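Section 8. Working at a Two-Arm Station
Budthorpe Assembly Support — Staff Set-Up Guide
Revision date: 18/09/2026
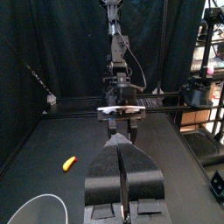
Figure 8. Two-arm station with facing grippers, seen from the wrist of one arm.

This section applies to employees whose bench duties have moved to a two-arm station. The arms carry out the repeated pick-and-place work. The operator sets out parts, starts each cycle, and decides what is done with any part the arms do not pick up.

Before the first cycle

1. Sign in at the station panel with your own operator code.
2. Check that the curtains hang clear of both arms.
3. Move loose cables on the tabletop out of the path of the grippers.
4. Place one part on the black surface, away from the center line.
5. Step outside the metal frame and select Start.

Note: Keep the tabletop dark and free of labels. Bright paper may be read as a part.

CAUTION: Do not reach between the grippers while the station is powered, even when both arms are still. Select Hold and wait 90 seconds.

Changes to shift duties

Operators no longer record each part by hand. The Pollametti log does this and keeps the last 2000 cycles. Review the log at the end of the shift and report code 239 to the shift lead — do not clear it yourself.

Staff who have not completed station training remain on manual benches until the November session.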